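Two grippers, one woven basket
Gotance and Clendel take very different views of how wide a finger should be. We tried both by hand.
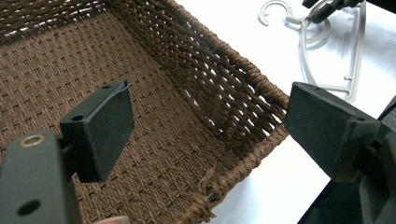

Where the pads meet the rim
A corner is the hard part. The two black pads have to close on a coiled rim with frayed cord sticking out of it, and the wall beneath is loosely woven. Over 300 grasps at our Plenudlow bench, Gotance's wide pads slipped 7 times. Clendel's narrow ones slipped more often, mostly on the rim - though they were easier to steer near the hangers.

What it costs
The Gotance pair sells for £523. Clendel wants £1,000, with the Siu controller included.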